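6. Setting up object detection in Vemik

Read this section before you teach any pick. Vemik will report a detection for nearly anything if you let it, and a high score on the screen doesn't mean the arm will close on the right spot.

6.1 Before you start

1. Finish the hand-eye calibration in section 5. If the camera has been bumped or re-clamped since then, do it again.
2. Open the Jedell console and check that the perception service is running. It listens on port 1862.
3. Set the arm to Hold. Leave it there until step 8.

CAUTION: Hold stops planned moves only. It does not lock the gripper. Keep your fingers clear.

6.2 Tuning the detector

4. Load the profile closest to your parts. The Auto profile picks one for you, and we don't recommend it. In our hands it chose differently on two starts with the same bin.
5. Set Minimum score to 77. The factory value is lower and makes for a nicer demo.
6. Switch on Split touching parts. Watch the outlines for a full minute before you trust them.

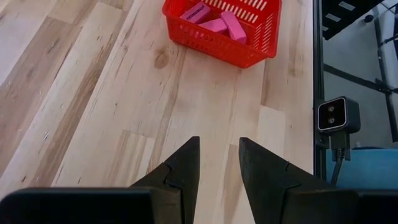 Split touching parts works from colour first and depth second, whatever the menu order suggests. Parts of one colour are its weak point. With three pink blocks lying across each other in a red basket, colour alone gives it little to separate one block from the next, so check that you get an outline for each block and that none of them runs over onto the basket wall. Slotted walls can also break up the depth map, and the filter may fill the gaps with surfaces that aren't there.

7. If two parts share an outline, raise Edge weight in steps of 25. If that doesn't fix it, spread the parts out. Don't keep raising it.
8. Release Hold and run Plan Only. Look at the path the planner draws, above all where the fingers pass the container rim.

NOTE: The planner treats a container as a solid box unless you load a model of it. A path marked Clear has been checked against that box and the table. It has not been checked against cables.

9. Run one pick at the slowest speed with a hand on the stop button.

6.3 If the detector reports error 313

The manual for the previous release says this means poor lighting. Sometimes it does. More often the colour and depth streams have drifted out of step. Restart the perception service first, then look at the lamps.

The confidence graph on the Jedell home page is averaged over the session. It will look healthy long after picks have started to miss. Use the per-pick log.

Last updated: August

Related topics
Hand-eye calibration
Loading container models
Reading the per-pick log
Waraletti cell: network ports
Naidoo planner: speed limits and stop zones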